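Speaker notes: Counting shorebirds at Drinden Lagoon
Evening talk, Suko Field Naturalists
Thursday, July 5, 2018

Slide 1. Welcome

Good evening and thank you for coming on a cold night. English is my second language, so please raise your hand if I say a bird name in a strange way. I will go slowly through the first slides and faster at the end.

Slide 2. Where is the lagoon

Drinden Lagoon lies behind the dunes, south of the Numano boat ramp. At low tide the mud is wide and grey, and at high tide the birds go up to the sand spit to rest. We count at high tide. Many new members come at low tide because it looks better for walking, and then the birds are far away in every direction.

Slide 3. Who we see

Red-necked Stint, Sharp-tailed Sandpiper, Curlew Sandpiper, Bar-tailed Godwit. The first three are small and brownish in winter colours, and I have mixed them up many times. Look at the bill first. The Curlew Sandpiper has a longer bill, curved down. The stint has a short, straight one and feeds very quickly, like a sewing machine.
(Pause. Ask who has seen a godwit.)

Slide 4. The best day

Our highest count is 1601 stints, in October. We had four people on the spit, each with one part of the flock. A Swamp Harrier came over and we had to begin again. I still hope for 2000 one day, but please do not write 2000 on the sheet to make me happy.

Slide 5. How to count a flock

Count ten birds one by one. Remember how much space they fill. Then move across the flock in blocks of that size. If the birds fly, wait until they settle. Write the number before you talk with your neighbour, otherwise you will both have the same number.

Slide 6. Keeping distance

Please stay behind the line of posts. These birds fly to Siberia and Alaska to breed, and they need to rest and eat before they leave. Dogs stay at home, also the well-behaved ones.
(Drink water. Next slides quickly.) 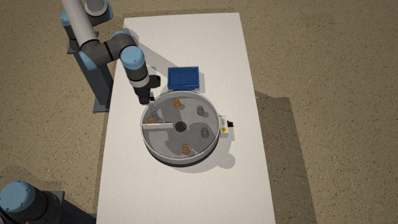
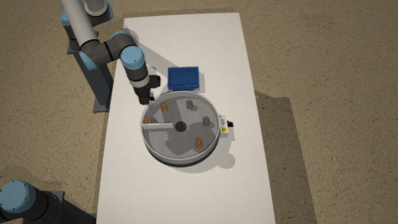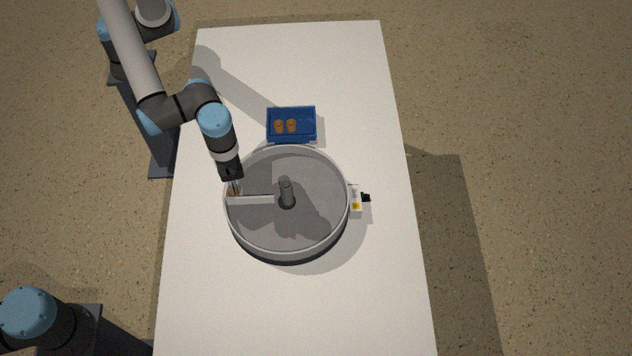

Slide 7. What to bring

Telescope if you have one, binoculars if not. Hat, water, rubber boots. The Đinh bakery near the ramp opens early and has good coffee. Pencil is better than pen, as pens stop working on damp paper.

Slide 8. Questions

If someone asks about the Grey-tailed Tattler: yes, one bird, on the rocks below the ramp, not on the spit. If someone asks about parking: use the gravel area on the left, and leave the gate as you find it. The sign-up sheet is beside the door.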